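Unit 6: Posture at the Workbench
Course 651, Occupational Health

Bench height should suit the task. Precise work calls for a higher surface and lighter work for one just below the elbow.

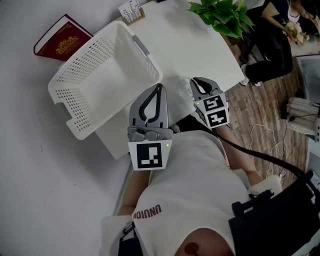

Figure 8. Forearms extended over a white table, seen from above.

Reaching forward for long periods loads the shoulders and neck. Students should note how often a task requires it and record the result on the Kulley worksheet. Read the Dremano case before the January seminar.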